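Friday on the mezzanine at Hanow. I have been told the upstairs table is "a shared resource," meaning it belongs to whoever left a drink on it last.

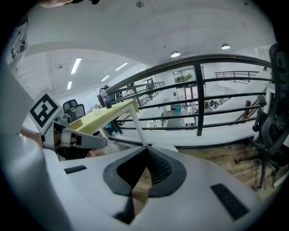
The shared resource, with Pepsi.

Renato wants a bigger table up here. Renato has never carried a table up a flight of stairs.

Meanwhile, the pale pad with the little tabs. I've asked three people what it goes to. Azra said a chair. Bereket said "not a chair" — very firmly, then went to lunch. 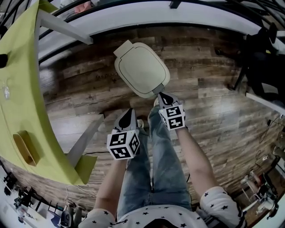 Pad, tabs, planks. Suggestions welcome.

30 replies so far and 20 of them say bath mat.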